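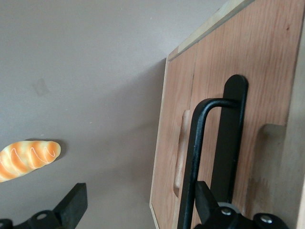

Toy lunch counter to open at Corkholm library in July

The children's floor of the Corkholm library will get a play lunch counter this summer, paid for with a $200 grant and a long list of donated toys. The counter will stand in the corner now used for returned picture books, next to the stairs.

Most of the food comes from the Wesmont nursery school, which closed its play kitchen last year and offered the contents to the library. The delivery came to 47 pieces, among them play bread, fruit and a set of cups and saucers. Pieces with loose paint or small parts that come off were set aside and will not be used.

Hendrik Sibiya, who runs the children's floor, said the toy bread has been the favorite with the families who have tried the set so far.

"They go for the bread first," Sibiya said. "One little boy sold me the same roll all morning. The price went up every time."

The grant will cover a low shelf, storage bins and a washable floor mat. Sibiya said he looked at plastic play kitchens but found them too tall for the youngest visitors, and that a plain tabletop gives children more space to lay out a meal. The picture book returns will move to a cart by the front desk. 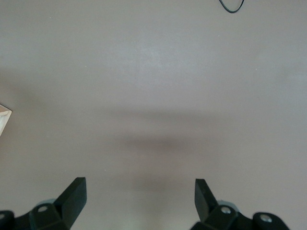

CORKHOLM, Tuesday, April 9, 2019

The counter will be open during regular library hours and will be meant for children over 2. An adult must stay on the floor with any child using it. Toys will be wiped down at closing, and anything that has been chewed goes into the wash bin by the desk.

The library is still looking for play money and a toy cash register. Donations can be left at the Maluleke Street entrance, and should be clean and free of batteries. Stuffed toys cannot be accepted.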